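Thread Count on Trial
How the Hidus bedding subsidy became a fraud case

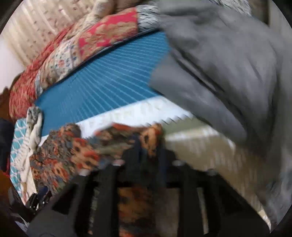
The Hidus scheme paid hostels a fixed sum for every bed they furnished, and the prosecution's case rests on beds that were never furnished. Filutik, the supplier, invoiced for 1000 full sets over two winters. Auditors traced 328 of them to a delivery note. A set was defined in the contract as a mattress, a pillow, a blanket and one heavy cover, and the definition matters, as a red and cream quilt with a floral pattern meets it on the same terms as a plain grey one. Inspectors recorded neither colour nor maker, so the same cover could be counted in several hostels.

The charges are cheating and falsification of accounts. Eight people are named, all former staff of Filutik or of Dudek, the firm hired to check deliveries. Dudek's inspection sheets carry signatures for visits to about 40 hostels. Fuel records for its vehicles do not match the routes.

The defence argues that the sheets were completed late from handwritten notes, and that late paperwork is a breach of contract and no crime. It also disputes the audit, which left out stock held at the Saneo warehouse. The court has admitted the warehouse ledger but not the summary prepared from it.

Arguments on the ledger resume in January. Bail conditions stay in force until then, and the subsidy itself remains suspended.

Recent in Courts
Who audits the auditors?
Canteen contracts: a second appeal
How a delivery note becomes evidence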